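Relatório do projeto Melis: a mesa de triagem da sala de trabalhos

Quando escolhemos o tema, em outubro, eu queria fazer uma coisa bem maior (uma sala inteira!), mas o Hugo Carrasco puxou-me para a terra e ficámos com uma mesa e uma caixa. Ainda bem, porque mesmo assim deu pano para mangas. A ideia era simples: as embalagens que sobram das aulas vão para uma caixa em cima da mesa e o resto do tampo fica livre para trabalhar. Eu defendi desde o início que a caixa devia ser clara, de plástico, e ficar encostada a um lado, para não andarmos sempre a desviá-la. 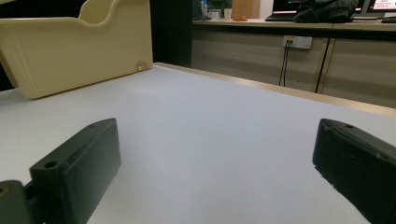
Passámos oito sessões a experimentar posições, e mudei de opinião umas quantas vezes. Com a caixa ao meio, toda a gente lhe batia com os cotovelos. Muito à direita, atrapalhava-me a mim, que sou destra e teimosa! À esquerda ficou bem, e foi assim que a deixámos. Depois veio a discussão da cobertura: uma folha grande de papel por cima do tampo troca-se depressa e poupa imenso tempo de limpeza, mas gasta papel, e isso num projeto sobre sobras custa um bocadinho a engolir.
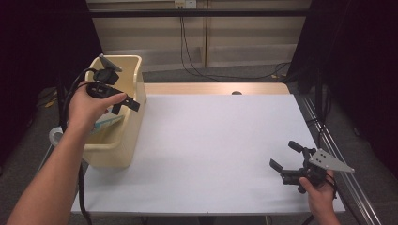
Busisiwe Botha acha que o papel só devia ser trocado quando estivesse mesmo rasgado ou sujo, e que as folhas usadas podiam servir para embrulhar os materiais no fim do período. Fiquei convencida e já pus isso nas regras da mesa. Falta-nos decidir quem esvazia a caixa, e a Bernice Nartey ficou de trazer uma proposta de escala para a próxima sessão.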